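Teaching a Deaf Cattle Dog to Settle on a Mat
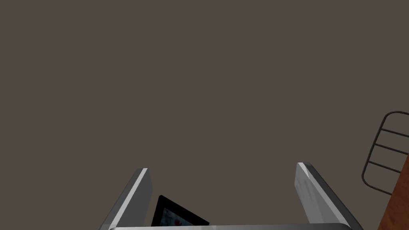 Most settle training for hearing dogs starts with a marker word or a clicker. A deaf dog needs a visual marker, and the marker has to be distinct from everything else your hands do in a day. I use a flat open palm, fingers together, held at chest height for one second. The background matters more than I expected. A hand is easiest to read against a plain, uniform surface like the gray-brown one in the picture, with no texture or markings on it, and my dog's response was slower when I stood in front of the bookcase. I now do all early sessions with a blank wall behind me.

The dog is Kondby, a four-year-old heeler mix, deaf in both ears since birth. She came to me with a sit, a down and a recall to a vibrating collar. She had no off switch. Indoors she circled the kitchen table until someone took her out.

Equipment: one mat, one treat pouch, dry kibble. The mat is a Bravula travel pad, the thin one with the rubber back. I tried a thicker Killoletti bed first and she dug at it. The thin pad does not invite digging and it rolls up small enough to carry.

Stage one is paying for contact. Put the mat down, wait for any paw to touch it, give the palm marker, place the food on the mat between the front feet. Do not hand it over at nose height. Fifteen pieces per session, then pick the mat up and put it away. She was walking straight to it by the second evening.

Stage two is the down. I faded the lying-down signal over 3 sessions by making the gesture smaller each time and then leaving it out. If she stood for longer than I could stand there waiting, I ended the session and brought back half the gesture next time.

Stage three is duration, and it is slow. A deaf dog that wants to know what you are doing has to look at you, so a dog that keeps checking in is not necessarily restless. I stopped counting head turns as errors and only counted leaving the mat. Her log for February has 287 repetitions in it. The longest hold at the start of the month was 18 seconds. By the end she could stay down while I emptied the dishwasher.

The release needs its own signal too. Mine is both hands swept outward. If she is asleep, I tap the floor near her shoulder and wait for her eyes before giving it. Touching her directly made her jump up, and she then left the mat without being released.

Next is the waiting room at the Van Wyk clinic, which has a slippery floor and two doors. I will start with the mat against the far wall at 8 a.m., before the first appointments.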